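## 4. Reader response and the problem of the second half

The survey ran for one week after each reading group closed its book. We received 155 completed forms, covering 20 novels that library catalogs in our sample shelve as science thrillers or adventure science fiction. Each form asked the reader to mark the page at which interest was highest and the page at which it was lowest, and then to explain both choices in a sentence or two. Forms with only one page marked were kept for the first measure and dropped from the second.

Most readers placed their high point before the middle of the book. This held for the deep-sea novels, the polar novels and the two cave novels. In the written answers, the words used most often for the early chapters had to do with preparation: packing, briefing, waiting, travel. Readers of *The Stovier Descent* named the long supply chapter at the Govitz camp more often than the discovery that gives the book its title. One reader wrote that she would have been happy if the party had never left the camp.

Low points were less evenly spread. In *The Stovier Descent* they gather just after page 200, where the narrator stops reporting what the crew can measure and starts explaining what the creature wants. In *Akl Station* there is no such cluster. That novel keeps its threat out of sight until the last chapter, and its readers complained about different things — the dialogue, mainly, and a romance that several thought had been added late.
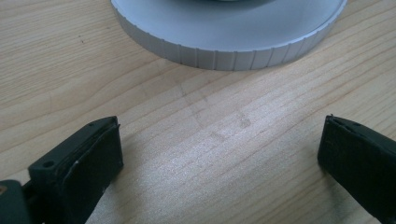 **Figure 3.** Light wooden tabletop with a round, pale gray object at the top.

We coded the written answers under three headings: pace, plausibility and character. An answer could carry more than one code. Plausibility was the hardest to apply. Some readers used "unbelievable" to mean that the science was wrong, and others used it to mean that a person in the book had behaved in a way they did not accept. Where the form gave no clue, we left the answer uncoded under that heading and kept any other codes it had.

The Seltine group needs separate mention. Its members read in November, when the branch had shortened its evening hours, and they discussed each book over two short meetings instead of one long one. Their low points fall later than those of the other groups for the same titles. We can't say whether the split meetings caused this. The group also had the largest share of members who had read the author before, and prior reading is linked to later low points across the whole sample (see Section 5).

One further pattern came up in the forms and was not part of the design. Readers who disliked an ending often said they would still read the sequel. They described the first half as the part they would recommend to a friend, and a few had returned to it after finishing. Our form had no place to record rereading, so these remarks come only from the open comments and are not included in the tables.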